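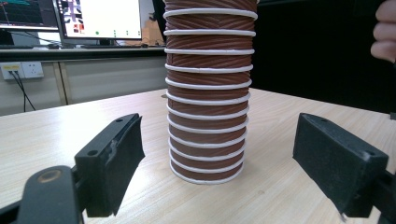
Copos de papel com relevo exterior castanho-avermelhado, empilhados sobre uma mesa de madeira clara.

USTIA – A Bulgate, fornecedora de artigos de mesa e de serviço para cafetarias, passa a distribuir a partir de março a linha Jõgi, uma gama de copos de papel para bebidas quentes com superfície exterior em relevo. A linha chega primeiro às cafetarias, cantinas e salas de pausa já servidas pela empresa na região de Ustia. A distribuição às restantes zonas começa depois do verão.

A gama é composta por três formatos: pequeno, para café expresso; médio, para café com leite e chá; e grande, para bebidas com espuma ou com gelo. Os três têm rebordo branco enrolado e corpo em relevo, e são vendidos em mangas fechadas. As tampas, também brancas, são encomendadas à parte e têm referência própria para cada formato.

O relevo foi o ponto mais trabalhado do projeto. Nos copos lisos que a Bulgate distribuía até agora, muitos estabelecimentos colocavam uma cinta de cartão antes de entregar a bebida ao cliente, ou usavam dois copos, um dentro do outro. Na linha Jõgi, a camada exterior fica ligeiramente afastada da parede interior. A empresa recomenda o uso de um só copo por bebida e deixa de incluir cintas nas encomendas destes formatos.

"Os nossos clientes pediam há muito um copo que se pudesse tirar da pilha com uma mão e encher logo a seguir", refere a direção comercial da Bulgate. "O pedido vinha sobretudo dos balcões pequenos, onde as cintas acabavam por ocupar a prateleira que fazia falta para as chávenas."

A linha foi experimentada durante oito semanas em 101 pontos de serviço, entre balcões de cafetaria, refeitórios de empresa e máquinas de café em salas de reunião. Os estabelecimentos receberam os três formatos e preencheram uma ficha no final do período. As observações levaram a duas alterações: a manga do formato grande passou a abrir pelo topo, e a etiqueta com a referência foi mudada para o lado da manga, onde pode ser lida com as caixas já arrumadas. 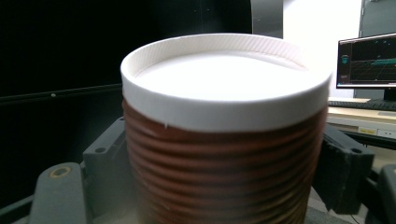 Pormenor das caneluras castanho-avermelhadas e do topo branco.

Empilhamento e arrumação

Os copos são fornecidos encaixados uns nos outros, com os rebordos à vista, e podem ser colocados diretamente no balcão ou na mesa de apoio. A Bulgate sugere que as pilhas fiquem numa superfície plana e afastada do lava-loiça e do vapor da máquina de café. Em salas de pausa com muito movimento, convém abrir uma manga de cada vez e guardar as restantes na caixa de origem.

Para quem prefere ter os copos na vertical junto à máquina, a empresa mantém em catálogo o suporte de parede Brirna, compatível com os formatos pequeno e médio. O formato grande não cabe no suporte atual. Uma versão mais larga está em preparação e será anunciada em separado.

As tampas devem ser guardadas longe dos copos abertos. Foi uma das notas mais repetidas nas fichas recebidas: quando copos e tampas estão no mesmo cesto, as tampas do formato médio acabam por ser tentadas nos copos pequenos, e algumas partem-se. As caixas da linha Jõgi trazem agora uma letra grande em cada face (P, M ou G), igual à que aparece na embalagem das tampas.

Cor e acabamento

A cor de lançamento é o castanho-avermelhado, com interior e rebordo brancos. Foi a tonalidade mais pedida nas encomendas de amostras e combina com os guardanapos e os sacos de papel que a Bulgate já vende às cafetarias. Não está prevista impressão personalizada nesta primeira fase. Os estabelecimentos que usam logótipo próprio podem continuar a encomendar o copo liso, que se mantém disponível com as mesmas referências e os mesmos prazos.

A empresa lembra que o tom pode variar ligeiramente entre lotes. Quem quiser uma cor uniforme para um evento ou para uma sala de conferências deve indicá-lo na encomenda, para que todas as caixas saiam do mesmo lote.

Encomendas e entregas

As encomendas da linha Jõgi são feitas pelos canais habituais. Os clientes com entrega regular podem trocar o copo liso pelo copo em relevo sem alterar o contrato, desde que o pedido chegue até às 15h da véspera da entrega. As mangas já abertas do modelo anterior não são recolhidas; as caixas fechadas podem ser devolvidas ao distribuidor na entrega seguinte.

Os novos clientes podem pedir um conjunto de amostras com uma manga de cada formato e as tampas correspondentes. O conjunto é enviado uma única vez por estabelecimento e inclui a tabela de referências, as instruções de armazenamento e a ficha de observações, que a Bulgate vai continuar a recolher até ao final do ano.

O armazém de Ustia terá em permanência os três formatos. Nas primeiras semanas, o formato médio poderá ter prazos de entrega mais longos do que os outros dois, por ser o que reúne maior número de reservas.

Sobre a Bulgate

A Bulgate foi fundada em Ustia em 1960, como armazém de papel de embrulho e sacos para mercearias. Começou mais tarde a fornecer guardanapos, copos e pequenos acessórios de balcão a cafés e refeitórios. Hoje trabalha com cafetarias independentes, cantinas de empresa e escolas, e distribui, além da linha Jõgi, os suportes Brirna e uma gama de artigos de papel para serviço de mesa.

Informações para a imprensa

Os pedidos de amostras, de fotografias em alta resolução e de informação técnica sobre a linha Jõgi devem ser dirigidos ao gabinete de comunicação da Bulgate, em Ustia, entre as 9h e as 17h. As fotografias deste comunicado podem ser reproduzidas com indicação da origem.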